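Plarnedel is a small record label for chamber music and solo piano, started by Jarrah Grimshaw with one borrowed microphone and an awful lot of patience. We still record most of our albums at Tirnow, often over three long days, and everyone eats together in between!

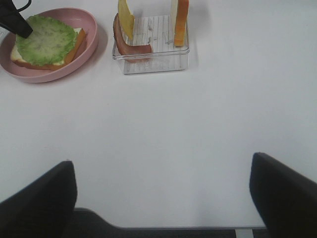
A sandwich on the pink plate

Our catalog has grown to 200 titles - more than we ever dreamed of - and each one gets the same care as the first.

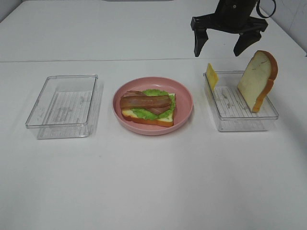 In June we welcome the Amato quartet back for their third album with us, and we couldn't be happier about it.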